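Reading a wet line: notes for Thursday evening
Serena Rizzi, Clitix Racing
2020-08-20

Start straight in, no history of the team. Ask who has ridden a track day in the rain. Ask who enjoyed it. Wait for the second lot of hands, there are always fewer and they are always grinning.

Opening story: Plamis, January, second race of the Foltia winter cup. I qualified 5th on a dry track, it rained on the sighting lap, and I rode the dry line for two whole laps like a complete lemon. Reshma Mathebula came past me at the hairpin on the outside. The outside! She was a good bike's width off the rubber and she had grip I couldn't find anywhere.

The main idea. Bikes and cars leave rubber and polish on the normal line. Lovely when it's dry, often slippery when it's soaked. So you go looking for the rougher tarmac, usually wider on the way in, and you cross the shiny bit as upright as you can manage.

Say this slowly, people write it down.

Bastos corner. Draw it on the board (bring own pen, the one in the cupboard is dead). Dry line in black, wet line in blue. Brake in a straight line a bit to the left of the usual place, stay out, turn once, pick the bike up early. The painted kerb on the exit is lovely in July and horrible in the rain. Pass round the lap sheet so they can see where the time comes from. Nearly all of it is on the way out.

Hands and feet. Soft first squeeze of the front brake, then build. Roll the throttle on as if there's an egg under your palm. Loose elbows! I still have to tell myself this every lap, out loud, inside the helmet.
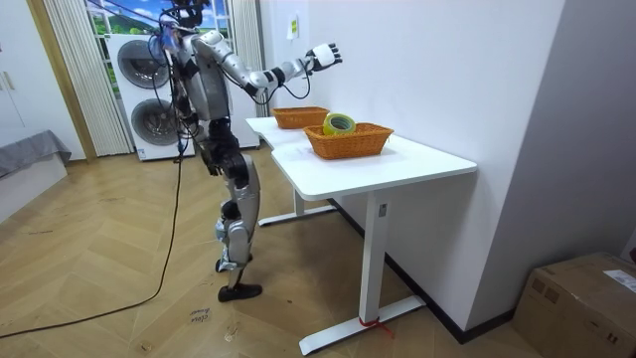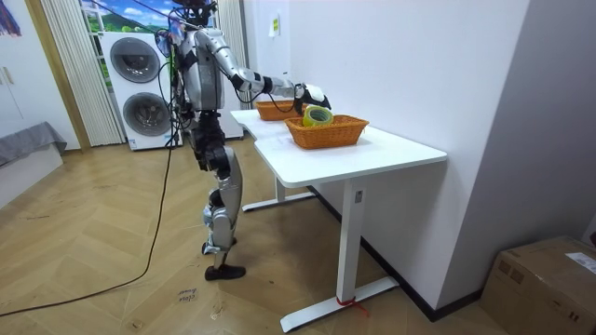
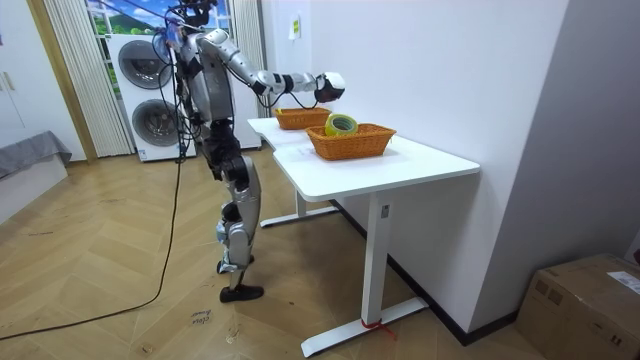 Silver humanoid robot at the white desk, three views.

Tyres. Keep it short or Reshma will start on pressures and we'll be here till midnight. Full wets if there's standing water. On a drying track, go hunting for puddles down the straight to cool them. Show the worn rear from Plamis, let people press the tread blocks with a thumb and feel how much they move.

Visor. Pinlock insert fitted at home, on a table, with clean hands. Crack it open a notch on the grid.

Drying line. My favourite part of any wet race, it's like watching a path appear across a field. First a dull grey strip, then a proper ribbon, and the brave ones are on it a lap before everyone else. If they look worried here, tell them I'm usually not one of the brave ones.

Homework: next time it rains, walk a circuit if they'll let you. Look at where the water runs across. Plamis has a stream after the bridge that never moves, and I rode there for years before I noticed it.

Questions. Someone will ask about traction control. Give that one to Reshma.

Finish by nine, stack the chairs, get the worn rear back from whoever has it.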